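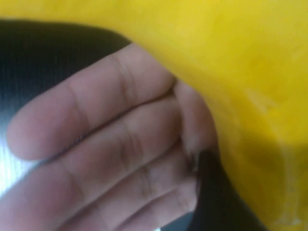 Step 4: Mount the wrist camera and teach the arm to wait for your hand

If you followed the first three steps, you now have an arm bolted to something heavier than itself, a gripper that opens and closes when asked, and a cable loom you have already redone once. Good. The next job is giving the gripper an eye, so that it can hand you a screwdriver without trying to hand it through you.

I built mine on a bench at Gramstead, the shared workshop where I rent a shelf and borrow everyone's clamps. The arm is a Szekeres kit, bought secondhand with a bag of screws that belonged to some other kit. Yours will differ. The order of work should not.

What you need

The small camera module and its ribbon or USB cable
The printed bracket from Step 2
Four M2 screws, plus the two you will drop
A 2 mm hex key
Soft foam tape
Cable ties, the thin kind
A plain tool to practice with, blunt at both ends

Before you start, turn off power to the arm at the wall. Software stop doesn't count. I have a small scar that used to think software stop counted.

4.1 Fit the bracket

Slide the bracket over the last wrist link with the flat face toward the gripper. Start all four screws by hand before tightening any of them. Tighten in a cross pattern until the bracket stops moving, then leave it alone. The plastic bosses strip early and without warning, and the fix involves epoxy and a free evening.

Put a strip of foam tape between the bracket and the link. It takes up the slop and kills some of the buzz from the wrist servo, which otherwise shows up in the picture as a sort of jelly.

4.2 Aim the camera

Point the lens so it looks down past the gripper and sees the place where the tool changes hands. You want the meeting point near the middle, with a little room on every side. Mine was aimed for two weeks at the spot where I thought the meeting point was. I was off by the length of my thumb, and I have average thumbs.

Power up with the arm in its parked position, open the live view and put your own hand where it would go to take the tool. Look at the screen, not at your hand. Adjust the tilt, then power down again before you touch the screws.

4.3 Sort out focus

Expect hands to look enormous. At this range four fingers and a bit of palm can use up a good share of the view, and they will often be soft. Small fixed lenses are usually set for the far side of a room. If yours has a threaded barrel, turn it a little at a time until the creases on your finger joints are clear enough to follow. You do not need skin texture. A hand detector can do a lot with outlines and creases, and it has no opinion about your moisturizer.

If the barrel is glued, as mine was, warm it gently with a hair dryer and grip it with a strip of rubber band. If it still refuses, live with the blur and move the handover point farther out.

4.4 Run the cable

Leave a loop at the wrist big enough for a full turn each way, then tie the cable down at the forearm. Move every joint through its range by hand with the power off. Anywhere the cable goes tight is where it will break, and it will do it during a demonstration.

4.5 Collect some frames

Now for the dull part. The detector that came with my kit had seen a lot of hands, all of them apparently belonging to people with nothing else in view. It was thrown by fabric, by bright colors close to the skin and by anything dark held between the fingers, because a black tool against a dark background is very nearly no tool at all.

So record your own. Keep the arm still and powered down (the camera can run from the computer alone) and move your hand slowly through the handover spot. Try these:

Palm up, fingers together
Palm up, fingers spread
Palm sideways, as if about to shake hands
Holding something dark
Holding something pale
Something brightly colored close around the hand
No hand at all

I stopped at 3,499 frames, which would have been a rounder number if the disk had not filled up. Lilla Bíró, who has the next shelf and a much better arm, told me I could have managed with far fewer if I had varied the lighting. She was right. I have since bought a second lamp.

Throw out the frames where you can't tell what is going on. Keep the ones that are merely ugly. Soft edges, washed-out patches and fingers running out of view are what the camera will give you on a working evening, and the detector may as well get used to it.

4.6 Set the waiting rule

In the controller settings, find the release condition. Mine is in a file called handover.cfg, in a folder called old, for reasons known only to its author. Set it so the gripper opens only when a hand has been found without a break for 2 seconds and the force sensor feels a gentle pull. Both, together. With the hand check alone, the gripper drops the tool as soon as you wave at it. With the pull alone, it will release to a snagged sleeve.

Then set the timeout to 60 seconds. After that the arm should put the tool back and park. A shorter timeout makes it seem impatient, and you will start apologizing to it.

4.7 Test it

Use the blunt tool. Run the arm at its lowest speed, keep your other hand on the stop button and your face out of reach. Take the tool from the gripper ten times running. If it lets go early even once, go back to 4.6 and lengthen the hold.

My first clean run came in October, late in the evening, with a length of dowel. Almost everyone at Gramstead had gone home. The arm gave me the dowel, I gave it back, and we carried on like that until the wrist servo got warm.

Step 5 covers the tool rack, including the Vemness magnets and why they should be kept well away from your hex keys – and your watch.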